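Library > Household Management > Chapter 5

Contents Index Glossary Next

We use cookies. Carry on reading to accept.

Chapter 5: The Table and Its Enemies

A dining table is bought for dinner and spends its life holding mail. The Hotell, a boarding house in Vestesside, owned one that seated twelve and fed four - the rest was coats. This chapter covers choosing a top, looking after it, and getting it back from the coats.
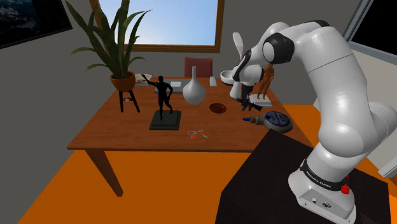 5.1 Choosing a Top

Measure the room first. Then measure the door.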